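토요일인데 늦잠은 포기하고 아침부터 딸아이 방을 뒤집었어요. 원래는 이층침대 시트만 갈려고 했거든요? 근데 시트에 그려진 게 사탕 무늬잖아요. 그 위에 진짜 사탕이 굴러다니니까 멀리서 보면 뭐가 그림이고 뭐가 사탕인지 구분이 안 가요 ㅋㅋ 하나 집으면 껍질이고, 또 하나 집으면 안 먹은 거고. 분홍 패딩은 또 왜 옷걸이 놔두고 침대에서 자고 있는지...

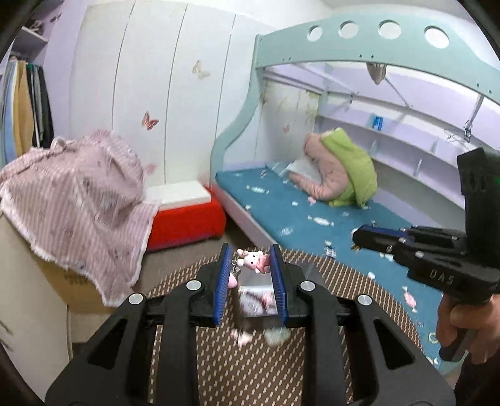 그래서 규칙을 하나 정했어요. 먹는 건 전부 부엌으로, 껍질은 바로 쓰레기봉투로! 아이는 처음에 입이 삐죽 나왔는데, 부엌 서랍 한 칸을 사탕 서랍으로 내주겠다고 했더니 금방 풀렸어요. 토끼 키링은 죽어도 자기 방에 둬야 한대서 그건 그러라고 했고요.

옷은 생각보다 금방 끝났어요. 작아진 건 2월에 조카네 갈 때 가져가려고 따로 묶어뒀고, 나머지는 대충 개서 넣었어요. 각 잡아 개는 건 저랑 안 맞더라고요. 어차피 월요일이면 다시 무너질 텐데요 뭐.

진짜 오래 걸린 건 자잘한 장신구였어요. 구슬 팔찌며 참이며 어디서 그렇게 계속 나오는지. 칸 나눠진 보석함을 Fevelier에서 새로 살까 하고 봤는데 배송비까지 더하니 좀 아깝더라고요. 집에 있던 네모난 양철통으로 일단 버텨보기로 했습니다. 뚜껑 열면 한눈에 다 보이니까 아이도 이게 낫대요.

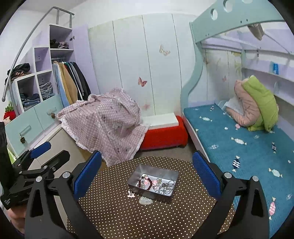 카테고리: 살림 일기 > 아이방 정리

2019/12/14

엉킨 구슬 줄은 억지로 당기지 마시고 평평한 데 펼쳐놓고 바깥쪽 고리부터 살살 빼세요. 이쑤시개 두 개 있으면 편해요. 저는 성질 급해서 예전에 하나 끊어먹고 온 방바닥을 기어다닌 적이 있어요 ㅠㅠ 러그 사이에 들어간 구슬은 청소기 입구에 스타킹 씌워서 빨아들이면 됩니다.

다음엔 책장 할 건데 벌써 하기 싫네요. 안 보는 그림책 정리하는 기준 있으신 분들 댓글 좀 남겨주세요. 저희 애는 한 권도 못 버린대요.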